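4.2 Henkelkörbe im Haushalt: Form, Benennung und Gebrauch

Die Erhebung in Wultau umfasste 109 Haushalte. Gefragt wurde nach allen geflochtenen Behältern, die sich zum Zeitpunkt des Besuchs in Wohnung, Keller oder Schuppen befanden, unabhängig davon, ob sie noch benutzt wurden. Henkelkörbe bilden darunter die größte Gruppe. Als Henkelkorb gilt im Folgenden jeder Korb mit einem einzelnen festen Bügel, der an zwei gegenüberliegenden Stellen des Randes ansetzt und über die Öffnung führt. Körbe mit zwei seitlichen Griffen werden in Abschnitt 4.3 behandelt, Rückentragen in Abschnitt 4.4.

Die ältere Literatur ordnet den Henkelkorb fast durchgängig dem Markt und der Feldarbeit zu. Horobets (Ivan Horobets, Akumby) hat diese Zuordnung übernommen und um eine Einteilung nach Bodenform ergänzt, die wir beibehalten: rund, oval und rechteckig. Für den runden Typ nennt er als Merkmale einen verstärkten Rand und einen Bügel, dessen Scheitel deutlich über dem Rand liegt (Abb. 6a). Die Höhe des Bügels erklärt er mit dem Tragen am Unterarm. Unsere Befragten tragen runde Körbe dagegen überwiegend in der Hand, und am Unterarm nur dann, wenn sie zugleich eine Tür öffnen oder ein Kind führen müssen.

Abb. 6a: Runder Henkelkorb auf einem Holztisch, Bügel und Randabschluss geflochten.

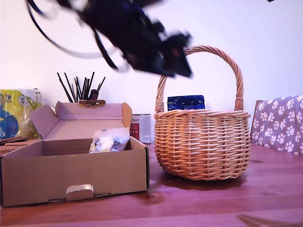 Bei der Benennung zeigte sich eine größere Streuung, als nach den Wörterbüchern zu erwarten war. Dasselbe Stück wurde innerhalb eines Haushalts mitunter mit drei verschiedenen Wörtern bezeichnet, je nachdem, wer sprach und wozu der Korb zuletzt gedient hatte. Am häufigsten war die Benennung nach dem Inhalt: Eierkorb, Brotkorb, Wollkorb. Sie blieb oft auch dann bestehen, wenn der Inhalt gewechselt hatte. Eine Befragte verwahrte im »Eierkorb« seit Jahren Batterien und Verlängerungskabel und sah darin keinen Widerspruch. Benennungen nach der Form waren selten und kamen fast nur bei Personen vor, die selbst geflochten haben oder in deren Familie geflochten wurde.

Benennungen nach der Herkunft fanden sich bei Geschenkkörben. Diese Gruppe ist in der älteren Literatur kaum berücksichtigt, obwohl sie im untersuchten Ort einen beträchtlichen Teil des Bestandes ausmacht. Ein Geschenkkorb gelangt gefüllt in den Haushalt, meist zu einem runden Geburtstag oder zum Jahreswechsel, und wird dort geleert. Danach beginnt eine Phase, die wir als Wartezeit bezeichnen. Der Korb steht auf einem Schrank oder unter der Treppe und nimmt Dinge auf, für die es sonst keinen Platz gibt. In den Gesprächen vom Januar, also kurz nach den Feiertagen, war diese Wartezeit besonders gut zu beobachten. Mehrere Körbe enthielten noch Teile der ursprünglichen Füllung – Verpackungen, Schleifen, einzelne Tafeln Schokolade –, daneben aber bereits Handschuhe, Post und Werkzeug.

Von der Wartezeit führen im Wesentlichen zwei Wege weiter. Entweder erhält der Korb eine feste Aufgabe und damit einen Namen, oder er wird wieder befüllt und weitergegeben. Der zweite Weg ist schwer zu belegen, weil die Befragten ungern darüber sprechen. Yurchenko (Rostyslav Yurchenko, mündliche Mitteilung vom 7. Juni 2019) berichtet aus Holovko von Körben, die nachweislich durch vier Haushalte gegangen und schließlich beim ersten Schenker wieder angekommen sind. In Wultau ließ sich ein solcher Kreislauf nur in einem Fall vollständig nachzeichnen, und auch dort widersprechen sich die Angaben zur Reihenfolge.

Abnutzung und Reparatur

Für die Beurteilung des Gebrauchs wurden 90 Henkelkörbe näher untersucht. Erfasst wurden Zustand von Boden, Wandung, Rand und Bügel, dazu Spuren von Ausbesserungen. Der Bügel verdient dabei besondere Aufmerksamkeit, denn an ihm laufen die Kräfte beim Tragen zusammen. Bei gedrehten Bügeln liegen mehrere Stränge umeinander wie bei einem Seil. Löst sich ein Strang, halten die übrigen meist noch lange, und der Schaden wird spät bemerkt. Bei glatt umwickelten Bügeln bricht dagegen zuerst die Wicklung, was beim Greifen sofort auffällt.

Abb. 6b: Gedrehter Bügel von oben, rechts mit schmaler Bindung über dem Rand.

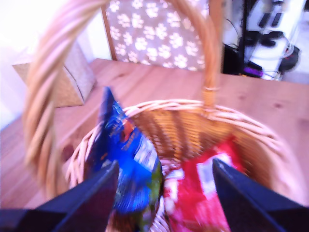
Die häufigste Ausbesserung betraf die Stelle, an der der Bügel in die Wandung übergeht. Verwendet wurden Draht, Paketschnur, Isolierband und in wenigen Fällen neues Flechtmaterial. Fachgerechte Reparaturen waren selten. Der einzige Betrieb der Gegend, der solche Arbeiten noch annahm, die Werkstatt Clotero, hat nach eigener Auskunft zuletzt fast nur noch Stuhlsitze ausgebessert. Die Inhaberin begründete das mit dem Preis: Für die Reparatur eines Bügels müsse sie mehr verlangen, als ein neuer Korb im Baumarkt koste.

Beschädigte Körbe werden trotzdem nur zögernd weggeworfen. Sie wechseln in der Regel den Ort und verlieren dabei schrittweise an Rang – von der Küche in den Flur, vom Flur in den Keller, vom Keller in den Schuppen. Am Ende dieser Reihe stehen Körbe ohne Bügel, die zum Sammeln von Anzündholz dienen oder umgedreht über Jungpflanzen gestellt werden. Die Wandung überdauert den Bügel also in vielen Fällen um Jahre. Einlagerungen in der Innenwand, vor allem Erde und Mehl, lassen auf frühere Verwendungen schließen, an die sich die Besitzer selbst nicht mehr erinnerten.

Abb. 6c: Rand und Innenwand mit Bügel, Nahaufnahme. 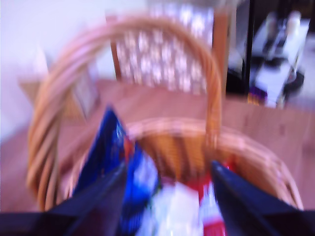
Eine zeitliche Einordnung der Stücke war nur eingeschränkt möglich. Rechnungen oder Etiketten lagen fast nie vor, und die Angaben der Befragten (»von der Großmutter«, »schon immer da«) ließen sich nur selten prüfen. Wir haben daher auf eine Datierung einzelner Körbe verzichtet und lediglich zwischen Erwerb vor und nach dem Einzug in die jetzige Wohnung unterschieden. Der Gesamtbestand an Henkelkörben in den besuchten Haushalten wird auf etwa 200 geschätzt. Die Differenz zu den untersuchten Stücken erklärt sich vor allem daraus, dass Keller und Schuppen zum Teil nicht zugänglich waren oder die Körbe nicht ausgeräumt werden sollten.

Für den Vergleich mit Akumby ist zu beachten, dass Horobets Museumsbestände ausgewertet hat. In Sammlungen gelangen eher vollständige und ansehnliche Stücke, geflickte Bügel und verschmutzte Innenwände sind dort unterrepräsentiert. Die Unterschiede zwischen beiden Untersuchungen werden in Abschnitt 5 anhand der Bodenformen besprochen.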